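Grerkow Planner: Frequently Asked Questions

This site uses cookies to remember your settings. Accept | Manage

Does the planner work out of the box?
On our bench it did. On yours, budget 2 days for calibration and distrust anyone who says less.

Is the 44 ms replanning time real?
It's a median, with a clean map. Add clutter and it climbs. We publish the slow runs too, so read those first.

Can I train a policy on 9 demonstrations?
You can. It will copy your nine and not much else. We stopped trusting our own results below 600.

Do you support Braveo controllers?
Partly. Force limits are ignored, whatever the Braveo plugin page claims.

How far can I trust the pose estimates?
Pose tracking is the part of the stack I'd doubt first. 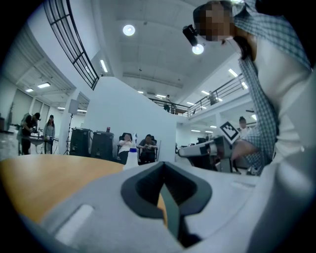

Marker detection holds up well when the tag is large and flat to the camera, and demos tend to show exactly that. The square tag on top of the gray and black gripper is tilted, with a person and a white column behind it. Test on views like that before you believe an accuracy figure.

Comments (2)

Asmaa Samir: Same clutter problem with Dutard maps. Is there a fix planned?

panasiuk_dev: Force limits still ignored in the July build.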